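白い壁と小さな部屋の写真帖

引っ越してきて3か月、やっと部屋のことを書く気になりました。9月に荷物を入れたときは段ボールの谷間で寝ていたので、写真どころじゃなかったんです(カーテンもなくて、朝がまぶしかった!)。今日は2020年12月18日、年末の大掃除を前倒しで始めたところ。せっかくなので、手を動かしながら気になったところをここに並べておきます。枚数はぜんぜん少ないです。これから増やします、たぶん。

部屋は北向きの6畳で、前に住んでいた人がずいぶんきれいに使っていたみたい。家具はまだほとんどなくて、Kocabaşのラグと、友だちのYesenia Cisnerosさんから譲ってもらった低い棚がひとつ。彼女は色の強いものが大好きな人なので、「こんなに白くて落ち着くの?」と毎回聞かれます。落ち着くんですよ、これが。

白い面とルーバー

いちばん地味で、いちばん気に入っているところから。つるっとしたマットな白に、細い線がずらっと並んだ四角いパネル。ふちに細い枠がついていて、まわりの面よりほんの少し浮いて見えるのが好きです。枠のきわに落ちるやわらかい灰色の影もいい感じ。
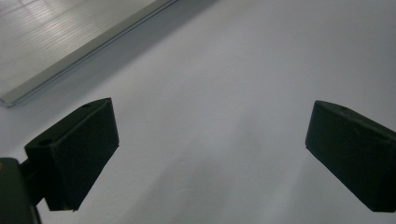 掃除のメモ

こういう細かい溝って、ほこりがたまるとすぐわかるんですよね。最初は濡れ雑巾でごしごしやっていたんですが、溝の奥に灰色の筋が残ってしまって大失敗。いまは乾いたやわらかい刷毛で溝にそってすーっと払って、そのあと固くしぼった布で枠だけ拭いています。隅の角っこは綿棒。2回に分けてやると腕が疲れません。

洗剤はKaltumoの中性のものを薄めて使っています。近所のCarnenで詰め替えが売っていて、香りがほとんどないのがうれしい。つや消しの白は強くこすると、そこだけてかてかしてくるので(前の部屋でやりました……)、汚れが落ちないときも力は入れずに、布を替えてもう一回。それでだめなら次の週にまわします。年末までに全部ぴかぴかに、なんて考えると嫌になっちゃうので。

白の色味のこと

白いところって、見る時間でずいぶん色が変わりませんか。写真の白はちょっと青っぽい灰色寄りで、わたしはこの冷たい感じの白がかなり好みです。夜に電球色のあかりをつけると急にクリーム色っぽくなって、それはそれでお風呂あがりみたいな気分になるんですけど。

ラグを買うときもこの白に合うかどうかで散々迷って、お店の人に呆れられながら、生成りと薄い灰色を床に並べてもらいました。結局、薄い灰色。生成りのほうがあたたかそうだったなあと、寒い朝にはちょっとだけ後悔しています。スリッパを厚手に替えたので、まあ良しとします。

これから載せたいもの

次は棚のまわりを撮る予定です。いまは読みかけの本と請求書と輪ゴムが同居しているので、まずそこから。Nestiaの収納かごが気になっていて、ひとつ2595円、買うなら2個ほしい。うーん、今月は見送りかな。手持ちの箱で足りるかもしれないし、先に中身を減らしたほうがいいのはわかっているんです。

あとは窓ぎわの小さな机と、玄関のフック。フックは3つ並べたいのに、まだ位置が決まらなくてマスキングテープの印だけ貼ってあります。毎朝ちょっとずつ貼り直しているせいで、もうどれが最新の印なのかわかりません。Yesenia Cisnerosさんには「全部につけちゃえば?」と言われました。

溝の掃除でもっと楽な方法を知っている方、ぜひコメントで教えてください。刷毛のおすすめもあればうれしいです。いまのは少し毛が抜けます。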